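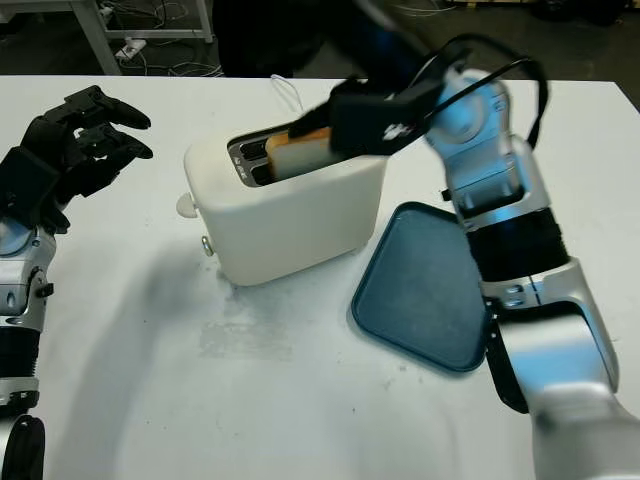
Wakano Introduces Washable Pet Feeding Mat With Raised Edge

Wakano, a maker of pet feeding and travel products, today announced the Clisport feeding mat, a silicone mat for dogs and cats that eat indoors. The mat goes on sale in June through the company's website and through independent pet stores. Many owners feed their pets in the kitchen, a few steps from the counter where the rest of the household gets its breakfast. On a counter, a two-slot toaster with a slice of white bread sticking up out of it drops a few crumbs, and one wipe takes care of them. Kibble and spilled water on a floor are harder to deal with, and the Clisport mat was designed for that job.

The mat has a raised edge on all four sides that holds up to 15 ounces of spilled water. The underside has a ribbed pattern that grips tile, vinyl and sealed wood. Wakano tested early versions with large dogs that push their bowls while eating, and made the ribs deeper after the first round of tests.

"Customers kept telling us the same thing – the bowl ends up on the other side of the room and the water ends up under the refrigerator," the company said in a statement. "We wanted a mat that stays where you put it and can go straight into the dishwasher."

The Clisport mat is made of food-grade silicone and comes in two sizes. The small size fits two cat bowls or the bowls of a small dog. The large size fits two large bowls and can also be used under a raised feeder. Both sizes roll up for storage and come with a fabric strap. Colors at launch are slate, sand and dark green.

Wakano has also changed the packaging for this product. The mat ships rolled in a paper sleeve with no plastic window, and care instructions are printed inside the sleeve. The mat can be washed on the top or bottom rack. It should not be used under heat lamps or in outdoor kennels during freezing weather.

The large mat will sell for $40. Retail partners for the launch include Arkora, which will carry both sizes, and the Blomqvist stores, which will carry the large size only. In total, the mat will be available in 300 stores by the end of the summer. Stores that want to carry it can request a sample pack from the Wakano trade desk. Each pack contains 4 mats and a counter display.

Every mat comes with a two-year warranty against tearing and warping. Chewing damage is not covered, but owners can buy a replacement at a reduced price during the warranty period.

About Wakano

Wakano designs feeding mats, bowls, travel crates and car seat covers for dogs and cats. Its products are sold online and in independent pet stores.

Press and trade inquiries can be sent through the contact form on the Wakano website. Product photos and a size chart are available on request.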